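Pond Dipping at Pondgate: Comparing Two Ponds

Obed Amissah and Ryszard Ostrowski

Introduction

Our project looked at the small animals living in two ponds on the Pondgate estate. The upper pond is shaded by willows and gets a lot of leaf fall. The lower pond is open and was dug later to take rainwater from the Phelan car park. We wanted to find out whether the older, shaded pond held more kinds of animal than the newer one. We expected that it would.

Method

We sampled both ponds in February, in the late morning. At each pond we chose 3 sampling points: one by the inlet, one among plants and one on open mud. At each point we swept a standard pond net through the water for 88 seconds, keeping the mouth of the net just above the bottom. The catch was tipped into a white tray of pond water and left to settle before we started sorting.

Animals were moved with a plastic spoon into smaller dishes and named using the key in our course booklet. Anything we could not name to group was written down as unknown. All animals were put back at the point they came from. We also took the water temperature and used a test strip for nitrate.

Results

We recorded more than 220 animals in total. Most of them were water fleas and freshwater shrimps. The upper pond had a lot of water hoglice, mainly in the dead leaves near the inlet. The lower pond had more water fleas and also lesser water boatmen, which we did not find in the upper pond at all. Mayfly larvae turned up in both.

The nitrate strip gave a slightly higher reading in the lower pond. The temperature was the same in both.

Discussion

The two ponds had nearly the same number of groups, so our prediction was not supported. The difference was in which animals were there. Hoglice feed on rotting leaves, and this fits with the willows around the upper pond. The boatmen can fly and may have reached the lower pond soon after it was dug.
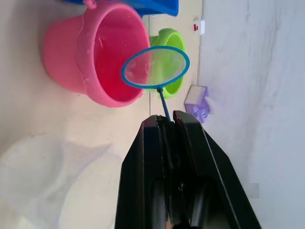 Figure 1. Toy fishing net with a light-blue plastic handle and hoop.

There were some weak points in our work. We only sampled on one visit, and winter is a poor time for many insects. The mud points were hard to sweep evenly, and Ryszard's sweeps were deeper than Obed's until we agreed on a depth. Very small animals were probably missed when sorting by eye.

If we did the project again we would go back in early summer and take turns at every point. A hand lens for each person would also speed up the sorting.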